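Eltodum Paint Names

A word list of more than 2000 color names from old paint cards, with the maker and the year for each name. Collected by Vasco Bragança and Henk Jacobs. 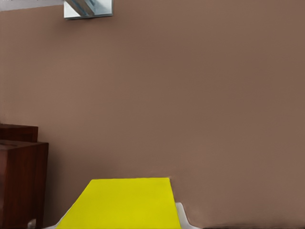 Plain wall in a muted taupe-brown.

Files

names.csv – one name per row
makers.csv – Driscombe, Grirville and Jacobs

Spelling is kept like on the card, so "grey" and "gray" are both there. For 700 names the year is missing.

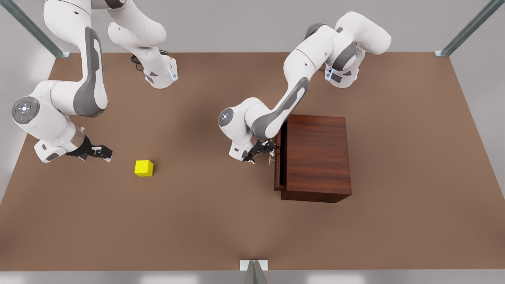
Please send corrections with the card number. Last update: 24 August 2023.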